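Home Reviews Workshop Notes About Contact

Aneo arm kit, second write-up

10/26/26

I said in January that I would come back to the Aneo kit once I had lived with it for a while. I paid 205 pounds for it, plus postage from Keltcombe. It comes as a box of white 3D-printed parts, the servos, a bag of screws and a lot of wire. You supply the table and the patience.

The build guide is 493 steps long. Most of them are one screw each. The order is sensible, but the wrist pages want redoing, as two of the drawings show the bracket the wrong way round and I had to take mine apart twice. Spare jaws are sold separately by Ghoneim and fit without filing.

The job I care about is simple. I want it to pick up empty drinks bottles and drop them in a box. 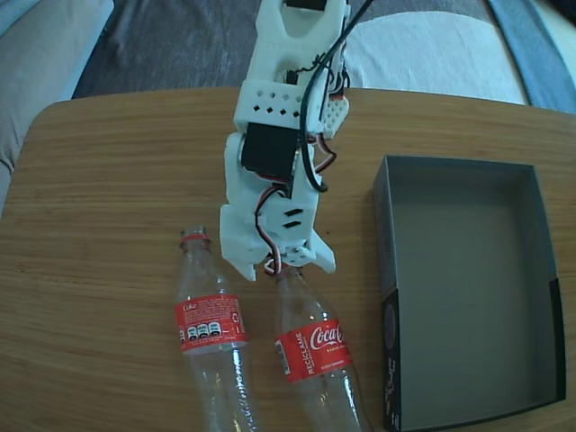 Bottles are harder than the wooden blocks in the demo. They roll, they are slippery, and clear plastic gives you very little to aim at. I have had the best results going for the neck, where the jaws can close on something narrow. The body of the bottle is too wide to bother with. I keep a log, and so far it has 457 tries in it. I won't quote a success rate yet — I kept changing the grip settings, so the early ones don't compare with the later ones.

The software is better than I expected at this price. You move the arm by hand to teach it a path and save that under a name. It will not remember the speed you chose, and you have to set it again each time you load a path. I wrote to ask about this and was told it is on the list.

The wiring is my main complaint. The servo leads run outside the arm and there are not enough clips in the bag. I would add your own ties before you start teaching it anything.
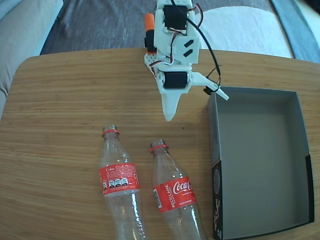 Can you buy it in instalments? There is a Finance page on the shop site, but it only covers the larger arm at 1,205 pounds, so the small kit has to be paid for in one go.

I am keeping mine. Next I want to try the softer jaw pads, which are on order.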